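# The Husska Road File

The file on the Husska Road death ran to 218 pages. Vida had been assigned to index it, and she began on Thursday with the vehicle log. 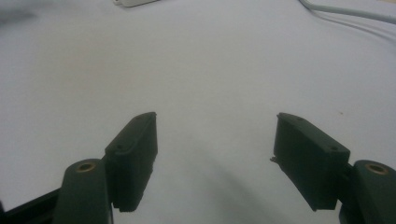
Edit Sipos objected that the log was the wrong place to start. The times in it had been entered by hand, she said, and the gate at Zerketov kept its own clock. If the two disagreed, the gate should be preferred.

Vida pulled the gate records. They held 1,032 entries for May. She sorted them by plate and removed the staff vehicles, which left 92. One van had entered at 4:10 a.m. and had no exit. The handwritten log put the same van in Stiltum at 4:25, a drive of 100 kilometers.

She wrote the discrepancy on a separate sheet and numbered it 1.

The officer who signed the log had retired. His initials appeared on every line in the same blue ink, including the lines for two nights when the duty roster listed him on leave. She numbered that 2.

At six she called Sipos and read both items to her. Sipos asked for the plate number, then asked her to repeat the last three digits.

"Don't put that in the index yet," Sipos said. "Lock the sheet in your desk and come upstairs."

Vida locked the desk and took the stairs.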